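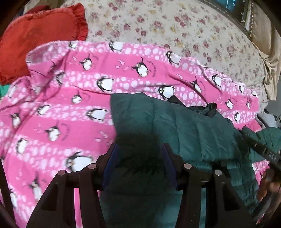
Most complaints about a cold bed are complaints about air, according to Rostam Ghorbani. He has spent 11 winters testing household textiles for Fallahi, a small lab in Zutville, and has come to treat the fiber itself as a secondary matter. What holds heat is the still air between fibers and between layers. Wool, cotton and polyester differ mainly in how well they keep that air in place under load.

Load is the part that shoppers overlook. A thick comforter may test well on a flat plate and poorly under two blankets, where the fill is pressed down and the air is pushed out. The order of layers therefore matters. Ghorbani puts the loftiest layer on top and the dense, tightly woven ones beneath it.

Fallahi's test bed has a heated panel in place of a sleeper. The panel is held at skin temperature, and the power it draws is logged through the night. With a single cotton blanket, it drew 100 watts in an unheated room in January. With 4 layers in the recommended order the figure fell by more than half. The same layers in reverse gave up part of that gain.

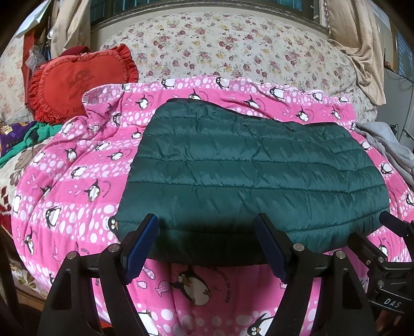

A reader in Jidora wrote to ask whether quilted goods should be left folded between seasons, as hers had gone flat along every crease. The short answer is no, at least for long periods. Synthetic fill takes a set when it stays compressed, and the stitching lines limit how far it can move back. Down recovers better, provided it is stored dry. A low-heat tumble restores some loft in both cases – repeated high heat does lasting damage to polyester.

Stitching has its own cost. Where the thread pulls the two faces together, the fill is close to zero thickness and heat leaks along the line. Makers of better quilts offset the seams on the front and back or sew in small fabric walls.

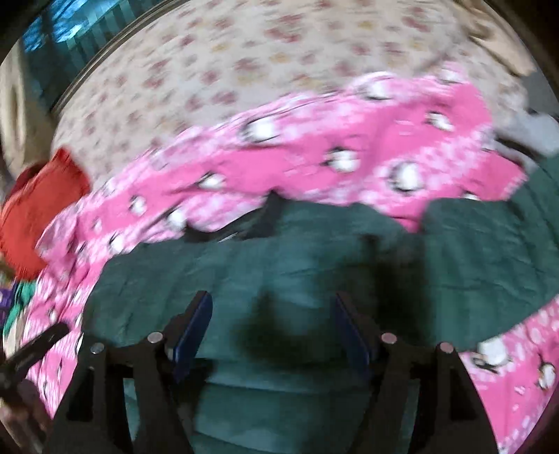 Moisture is the other variable. A sleeper can give off 200 grams of water in a night, and part of it stays in the bedding. Damura, a mill that supplies several quilt makers, now prints an airing time on its care labels: 4 hours, covers turned back, window open if the weather is dry. Ghorbani considers that generous for cotton and about right for wool.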